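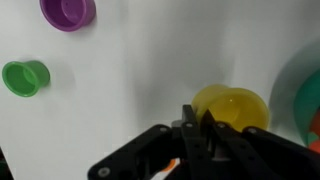 Figure 3. Yellow plastic cup, close view.

3.2 Recall of everyday objects in shared households

The Korkden survey asked 316 adults living in shared households to name, from memory, the items kept on one surface in their home. Each respondent was interviewed twice, in April and again 16 weeks later. Delorme and Tanguy had earlier reported that large items were recalled well and small ones poorly. Our results support the first finding but only partly the second.

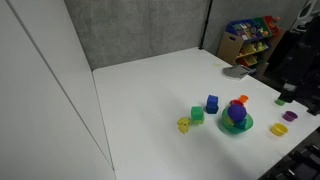 Colour was the property most often given without prompting. Respondents who could not name an object would still offer its colour, and many did so before giving its shape or use. A green block with rounded edges and a dark blue one farther back, as on the white tabletop, would be coded as two entries under the Salian scheme, provided that both colours were stated. Where only "blocks" was given, a single entry was recorded. Coding was carried out by Jacqueline Delorme and checked by Bastien Tanguy, who re-coded 40 interviews in full - disagreements were settled by discussion.

The full set of 4,000 entries was then grouped by room. Kitchen entries were the most detailed and hallway entries the least.

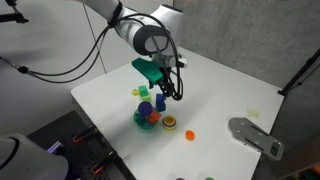
Did recall differ between owners and other members of the household?
Owners named their own belongings more often at both interviews, but the gap was smaller at the second. Length of residence had a stronger effect than ownership and is treated separately in Section 3.3.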